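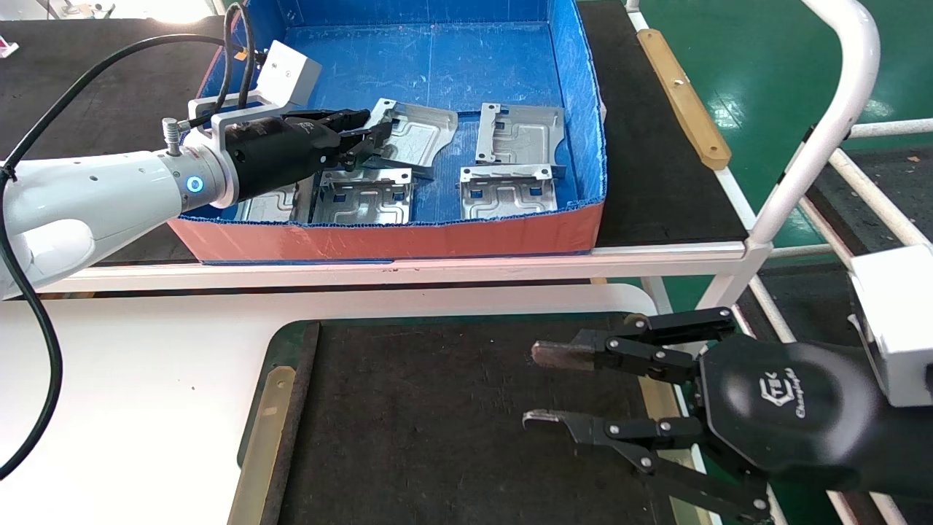

Pressed brackets in the blue-lined bin at Amholm.

The bins were the first thing she bought. Before the press, before the desk, before there was a kettle. "You can't run a parts shop off the floor," says the owner of Amholm, shifting a stack of paperwork so I can sit down. "Well you can. We did, for a fortnight. Never again."

She doesn't want her name in this, the firm's will do. Fine by me.

Amholm does small pressed parts, brackets mostly. Ribs, cut-outs, bent edges, the sort of thing that ends up behind a panel and never gets looked at again. Biggest customer is Madov, who make shelving for vans. Then Lemaire, ovens. Then a long tail of people who ring up wanting a dozen of something by tomorrow.

I ask about the ribs. Are they for show?

"No! Everyone thinks that. Flat sheet bends if you breathe on it. Press a rib in and it's a different animal. You can go thinner, and thinner is cheaper, and Madov like cheaper." She bends a bit of scrap over the edge of the desk to prove it, then tries one with a rib. It doesn't go. She looks pleased.

And the bins? Blue inside, orangey red on the front, scuffed white all over where the metal catches. "That's just use. I had a man in June trying to sell me a liner. Ninety quid a bin. For scuffs." The colour was an accident, she says, it was what the supplier had left. She has come round to the blue. "Silver shows up on it. You can see when one's gone in upside down. We had grey ones before and you'd be peering into them like a well."

Parts don't get stacked, they go in as they come. I'd expected neat rows. She shakes her head. "Tried it. The flanges lock together, then you're there pulling two apart and you've bent the pair of them. Let them lie how they like." The time to watch, she says, is when the bin is nearly empty and people get careless about edges. Edges are her big subject. Gloves, always, and no rings. She has a scar from 45 minutes into her first ever shift, at a different firm, and shows me it twice.

The green floor she painted herself over a Christmas shutdown, two coats, door open, freezing. Would she do it again? "I'd pay someone."

What's next, then. A job for Aritness, a smaller bracket with square holes, if the drawings ever turn up. They've been promised for roughly 2 months. A new oven part for Lemaire, which she wont talk about. More shelving, "always more shelving".

Phone goes. It's Madov. She covers the reciever and asks if I've got enough, and I say yes, I think so, one more about the packing. But she's already reading out part numbers.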